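Project report, 19 November 2021
Gianni Fabbri and Bongani Kruger

# Collecting Bedroom Tidying Examples with Hand-Held Grippers

## 1. Summary

We set out to collect examples of people tidying a bedroom so that a learning system could be trained on them later. We used hand-held grippers with cameras mounted on them. A person does the task with the grippers instead of with bare hands, and the camera on each tool records what the fingers are doing.

We recorded 1276 clips. After checking, 493 were marked as good enough for training. Our target was 2000 recorded clips, so we fell short. Most of this report is about how we recorded, how we decided what to keep, and what we would change.

## 2. Background

The course project from the year before, called Greten, trained a small policy on table tasks such as stacking cups and sorting blocks. It did well on hard objects with a fixed shape. It did badly on a folded towel, and the authors wrote that they had almost no cloth in their training set.

We took that as our starting point. Bedrooms are full of soft things: clothes, blankets, pillows, stuffed toys. They change shape when you pick them up, and two grasps of the same sweater can look like two different objects. We wanted a set of examples made up mostly of these items. We named our set Doten so that it would not be confused with the earlier one in the shared folders.

We did not train a full policy ourselves. The training is planned for the next group, and our job was to hand over clean examples with notes.

## 3. Tasks

Each clip covers one short task from start to finish. We used four task types:

- pick up a single soft item from the floor and put it on the bed
- pull one garment out of a heap without lifting the rest
- move a cushion or pillow from one place to another
- fold a garment once and lay it flat

The operator held one gripper in each hand for all four. For small items we let the second gripper stay idle if it was not needed, but it had to stay switched on and recording. Clips with only one recording were thrown out.

The items were not laid out in a pattern. Before each block of clips, the person who was not operating dropped the clothes on the floor and moved the cushions. We switched roles after every 80 clips, partly to rest our hands and partly so the set would not contain only one person's habits.

## 4. Recording

All recording was done in October in bedrooms at two apartments. We kept the rooms as they were, with the beds made and toys and clothes left in.

Thick knit items gave us the most trouble at first. A light pinch catches only the outer layer, and the item slides out when it is lifted. We settled on closing the fingers deep in the material so that it folds between them. The cushion clips were recorded with this kind of grasp, with the cushion bunched up between the two black fingers and the rest of it puffing outward over the carpet.

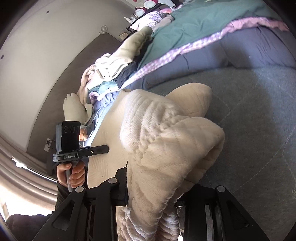
## 5. Checking and Labeling

Every clip was watched once by the person who had not recorded it. We used a plain spreadsheet with one row per clip and these columns: task type, item, result, reason for rejection, comment.

A clip was kept if it met all of these conditions:

- both recordings started before the first movement and ended after the last
- the item was visible between the fingers at the moment of the grasp
- the task was finished without help from a bare hand
- the operator did not stop in the middle for longer than a breath

The second rule removed the most clips. Large items can fill the whole view, and then it is hard to tell where the fingers are. The fourth rule was added late, and we had to go back through the first batch to apply it.

We disagreed on a fair number of clips where the item slipped and was picked up again. Bongani wanted to keep them, as a robot will also drop things. Gianni wanted only clean grasps. In the end we kept them under a separate label, "regrasp", and they are not part of the 493.

## 6. Problems

**Light.** Rooms with daylight from a window changed a lot over an afternoon. We did not write down the time of day for the first batch, so those clips cannot be sorted by light.

**Similar colors.** Pale items on pale bedding were hard to label. In several clips we could not agree on where one item stopped and the next one started.

**Folding.** This task has the fewest kept clips. One fold sounds easy, but keeping both corners lined up with two grippers took practice – our early clips are mostly failed attempts.

## 7. Next Steps

The next group should record more folding clips before anything else, and should note the time of day for each block. We also suggest agreeing on the rejection rules before the first clip is recorded. The spreadsheet, the kept clips and the "regrasp" clips are in the Doten folder, each with its own readme file.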